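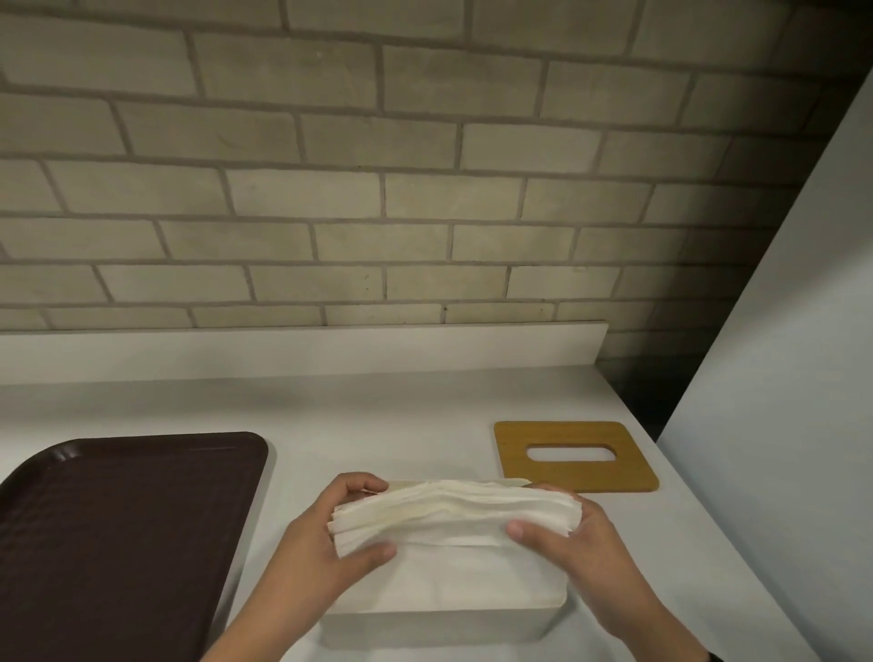
Room Services, Kulladham site, working meeting on refill automation, April 23, 2021. The meeting opened with item 1, the manual refill step, carried over from last time. The step is still done by hand on all floors and is the last one in the counter routine without an automated version. Kamil Štefanec (chair) went through the current method: lid off and laid flat on the counter, stack gripped at both ends, thumbs along the front, pressed together and lowered into the base. The written work instruction describes a one-handed refill. Floor staff present said they do not work that way. The instruction will be rewritten to match the two-handed method before any cell is programmed from it.

**Present:** K. Štefanec (chair, minutes), day shift lead, evening shift lead, two attendants from the third floor, maintenance, purchasing, staff representative.

**Apologies:** training coordinator.

## 2. Status of the Trasemby cell

Maintenance reported that the cell completed 209 refill attempts on the test bench. Of these, 82 needed a person to step in. The most common fault was the stack spreading while it was being moved. The second was the lid being put back at an angle. Purchasing asked if a stiffer paper would help. Maintenance will test it, but noted that stock for the current paper is already on the shelf and has to be used.

The cell stays on the bench. It will not go onto a guest floor until the stack fault is dealt with. 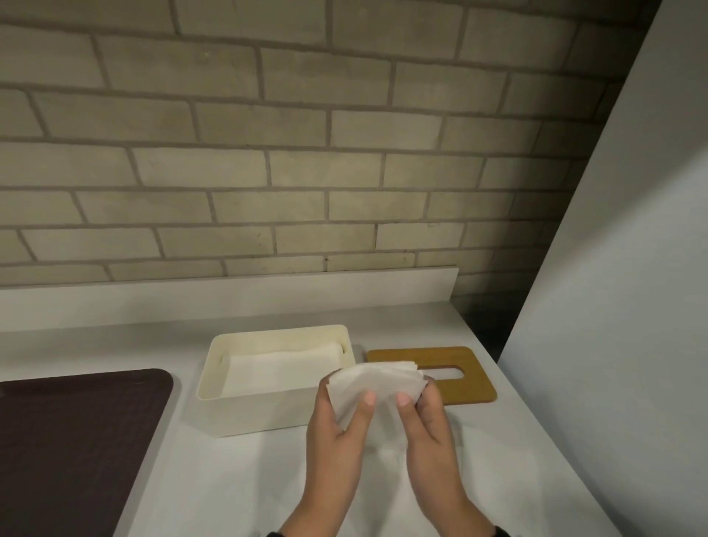 The evening shift lead asked who is expected to step in when the cell stops. At present this falls to whoever is closest, and the time is logged in Phí as room time. Attendants' room times have gone up on paper as a result. Agreed: Phí will get a separate code for assistance to the cell. Times already logged will be corrected by the shift leads.

## 3. Staffing and duties

The staff representative asked for a clear statement on hours. The chair stated that no contracts will be shortened during the trial and that this covers both shifts. The statement does not extend past the end of the trial. The staff representative asked that this limit be recorded.

Six attendants will be trained as cell operators. Selection is by sign-up, with length of service used if there are too many names. The operator duties are loading paper, clearing stops, wiping down the cell and signing the shift sheet. Repairs remain with maintenance.

One of the attendants raised the question of pay grade. Operator work is not listed in the current grade table. The chair will put the question to Stukham head office. No answer was promised for the next meeting.

The day shift lead reported that some attendants regard the refill step as a short break from bending and lifting. If it is taken away, the rest of the round is heavier for its length. The meeting agreed to look at the order of tasks in the round before changing the number of rooms. 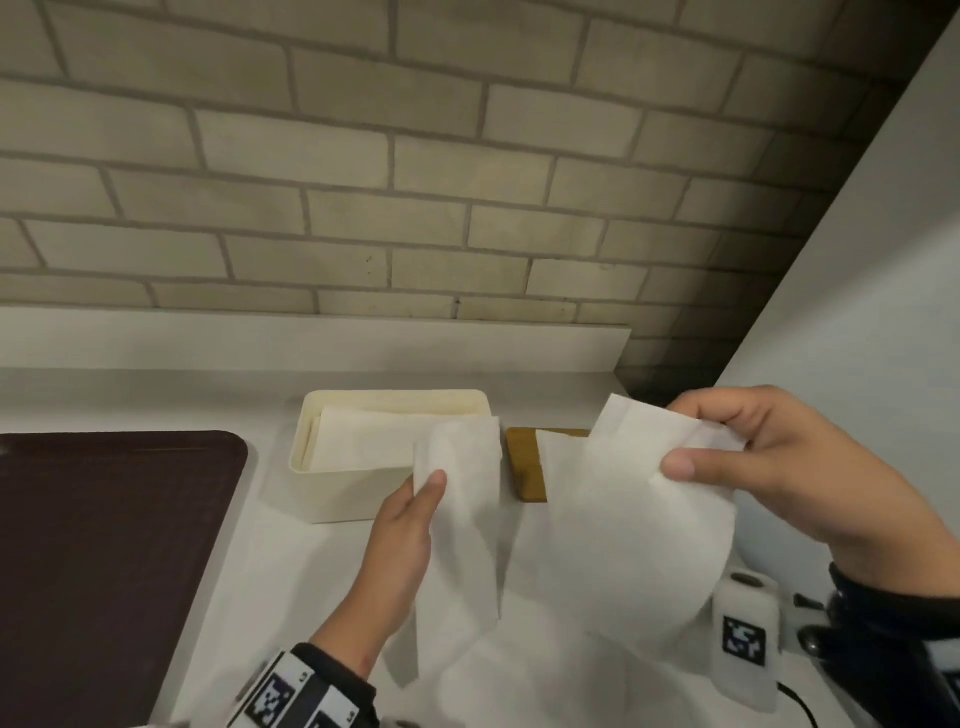 ## 4. Loose sheets and restacking

Maintenance proposed that the cell reject any stack that is out of line and leave it for the operator. The attendants objected that this leaves the slow part of the job to people and gives the quick part to the machine. Handling of loose sheets is not covered by the current plan. With a sheet in each hand and another standing up at the right end of the stack in the container, the attendant has to judge what to square up and what to leave out, and there is no rule for this in the instruction. The third floor attendants will draft one. Rejected stacks will be counted separately on the bench from now on.

## 5. Actions

- Rewrite work instruction for refill, two-handed method: day shift lead, with third floor attendants
- Assistance code in Phí: K. Štefanec
- Correction of logged room times: both shift leads
- Bench test with stiffer paper: maintenance
- Pay grade question to Stukham: K. Štefanec
- Draft rule for loose sheets: third floor attendants

## 6. Next meeting

July, after the bench results are in. The staff representative asked for the figures to be sent out 4 days ahead. Agreed.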